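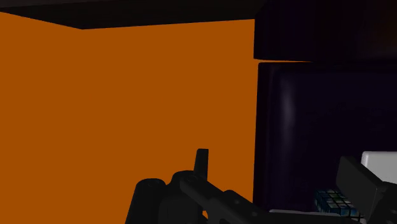

Image: Liliana Guerra

I've been trying to pick a color for the back bedroom since February and I'm now at the stage where I dream about paint. Burnt orange is winning. My sister says I'll hate it by Christmas, but she also lives in a house where every single room is oatmeal, so I'm taking that with a pinch of salt!

The one I keep going back to is a Hummont shade called Rukine (no idea, I just buy the stuff). A sample pot was 34 dollars, which made me gulp a bit, and I've put three coats of it behind the door where guests won't see. In the morning it's almost pink. By 4 pm it goes properly rusty and I love it.

What I can't decide is the ceiling. Going dark up there feels brave, maybe too brave for a room with one small window? If you've done it, tell me in the comments, and tell me how many coats it took, because I'm doing this with a roller and a bad shoulder.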